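From: Nermina Kelmendi
To: cell-practice list
Subject: Re: draft 2, tabletop cell rules: start-of-run checks and wrist view

Kyung-tae, all,

Replies inline to the parts of draft 2 I have an opinion on, then proposed replacement text for section 4. I have left sections 1 to 3 alone except for one definition.

Kyung-tae Bang wrote:

> Section 4 is still the weakest part of the draft. At the moment it says
> the operator "shall confirm that the work area is in order before
> starting a run." Two sites have told me they read that as a glance from
> the chair. Trenent reads it as a full wipe-down between every run, and
> they lose a good part of each shift to it.
>
> I would like wording that gives the same result whoever is on shift.

Agreed. "In order" has to go. A rule that two trained people can apply in good faith and get opposite answers isn't checkable. I suggest we write section 4 around the wrist view, because every site on this list has one and it is the view the run is logged against.

> Second point. Si-eun asked whether small debris counts as an object. The
> draft defines an object as "any item the arm is expected to handle or
> avoid." By that wording a crumb is neither, so it drops out of the
> check completely.

It should not drop out. My preference is a separate term, residue, with its own line in the checklist. Proposed definition for section 1:

Residue: any loose material on the work surface that is not listed on the task sheet and is too small to be given a position there. Tape ends, film scraps, crumbs, thread and dust all qualify.

Residue does not block a run. It is either removed or noted. What I want to prevent is the third case, where it is seen and neither removed nor noted, and someone reviewing the run later has to guess whether a pale patch on the table is a mark on the surface or a piece of something on top of it. Clear material is the worst for this. At Prisetti we went back over 349 runs in March and marked 29 for residue that had not been noted by the operator. I can't say what that did to the results, and I don't want the figure quoted as if I could. It only shows that the present wording does not get the notes written.

> Third, soft items. Kári wants cloths treated like any rigid part, with a
> position and an orientation on the sheet. Mal-soon says that can't be
> done for anything that folds.

I side with Mal-soon on orientation and with Kári on position. A folded cloth has a place where it is supported, and that can be written down. The fold itself can't be reproduced closely enough to put a tolerance on it. For soft items I would record the support, which face or color is outward, and what the cloth overlaps as seen from the wrist. The last one matters more than people expect. If a cloth hides part of a tray rim, any step that uses the rim as a reference needs to be written for the part that stays visible.

> Last, does anyone object to making the start-of-run still mandatory?
> Fivberg says storage, Cha says nothing.

No objection from me. One still per run is small next to the video that everyone keeps anyway. I would make it mandatory and let each site set its own retention period, with a floor of 15 working days so that a reviewer can be sure of finding it.

Proposed text for section 4 follows. "Shall" is a requirement, "should" is a recommendation, as in the rest of the draft.

4. Start-of-run checks

4.1 Order. The checks shall be done in the order given. If any check fails, the operator corrects it and begins again at 4.2. Starting again from the failed step is not allowed, as reaching into the cell may disturb items that were already checked.

4.2 Arm state. The arm shall be stopped in its start pose with motion inhibited. No hand enters the work area until the inhibit is confirmed at the panel. A paused program does not count as inhibited.

4.3 Gripper state. The gripper shall be open with nothing held. Both fingertips shall be visible in the wrist view. Screw heads on the finger mounts should be visible where the mount design allows it, so that a missing screw can be caught from the still. A visible screw head is not evidence of correct torque – that stays in the weekly check.

4.4 Rigid items. Each rigid item on the task sheet shall be present and in its listed place. Items that are only partly in the wrist view shall be checked by eye from the operator side as well.

4.5 Soft items. For each cloth or other folding item, the operator shall record what supports it, which face is outward, and which other items it overlaps in the wrist view. No orientation tolerance applies.

4.6 Residue. The operator shall look over the whole visible surface, including areas where no item is placed. Residue shall be removed or noted. If it is removed, 4.1 applies.

4.7 Lighting. Soft shadows on the surface are acceptable. The operator should not move lamps between runs in a set. A hard shadow edge that crosses a listed item shall be noted.

4.8 Still. One still shall be taken from the wrist camera after 4.2 to 4.7 pass and before the inhibit is lifted. It is stored with the run number. A still taken after the first motion does not satisfy this clause.

4.9 Worked entry. The draft should carry one still with the entry that goes with it, so that new operators can see the level of detail expected.

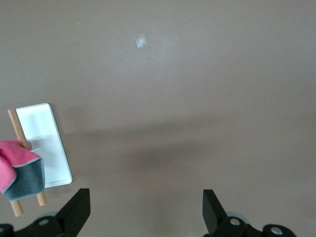

Gripper: open, nothing held, both fingers in view.
Rigid: white tray at left, long axis running up the view. Wooden dowel crossing in front of it.
Soft: cloth, pink and dark gray, supported by the dowel, both colors showing. Overlaps lower left of tray and hides part of the rim.
Residue: one small clear piece near top center, possibly tape. One light speck to the left of it and slightly higher. Noted, not removed.
Lighting: soft, broad darker band across the middle of the table, no hard edge.

4.10 Unidentified material. Where the operator can't tell what a piece of residue is, the entry shall say so. "Clear piece, possibly tape" is a complete entry. "Tape" is not, unless it was picked up and looked at.

Open items on my side:

a) 4.5 as written doesn't cover a cloth lying flat with no support. Mal-soon Cho, could you send a line for that?

b) 4.4 leans on the task sheet being current. Section 2 has no clause on who updates it when an item is swapped. Kári Lund had wording for this in draft 1 and I don't know why it was taken out.

c) Si-eun Hyun asked off list whether 4.6 could be done by a difference against a blank-table reference still. I would allow that as an aid under "should", with the operator's own look kept as the requirement. Pale or clear pieces on a matte table may fall under the threshold.

d) Numbering. If 4.9 moves to an annex, 4.10 becomes 4.9 and the cross-reference in 6.2 needs to change.

I can turn comments into a marked-up section 4 by the next call. Please reply to the list and quote the clause number.

Nermina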